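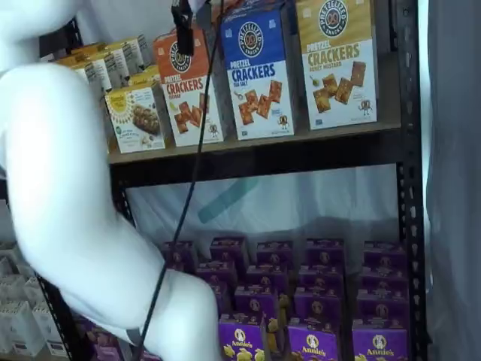

The arm at the snack shelves, pretzel crackers up top and Annie's underneath.

11/03/2024

So the budget is in! I pressed send on the spreadsheet last night and I've been grinning at it ever since, even though there's a fair chance it comes back with red all over it.

We're asking for a second arm for the Plummont stockroom project, plus everything that goes with it, and "everything that goes with it" is where I've spent most of my evenings. The arm itself was the easy line. You ask for a quote, you get a quote, you type it in. Then you start on the rest: mounting plate, spare cables, a decent gripper and a second set of fingers for it, the stand, the safety kit, somebody to come and sign it all off. My first draft had 2,000 for fittings and I felt very grown up about that until I listed them properly and had used up nearly 2,000 on the gripper and its fingers alone. Back to the top of the sheet I went.

I had three quotes in the end. Rotholm were the cheapest on paper but wanted delivery and training paid separately (and the training is off site, so add trains and a hotel). Drinevia put it all in one price, which I loved, but the wait is 8 weeks and I want to be bolting things down in April. Paulauskas came out in the middle and answered every daft question I sent them, including the one about whether the stand would fit through our door. It will, by a whisker!

Shelving, by the way, deserves its own line. I'd left it out completely. Slotted metal uprights are great for this because you can shift the boards up and down while you work out what the arm can reach, and I'd happily buy another bay or two just for that. Groceries too. Boxes get squashed, corners go soft, and then you're testing on something no shop would put out. Tall boxes, short boxes, rows going right to the back, I want plenty of each. I've put in a monthly sum for replacements and called it "consumables", and yes, crackers are consumables.

Still to sort: insurance, and whether we lease the compressor or buy it. I'm leaning towards buying. If you've leased one, leave me a comment, I'd love to know what you paid in the second year.

Enjoying the blog? Enter your email address to get new posts in your inbox. You can unsubscribe at any time.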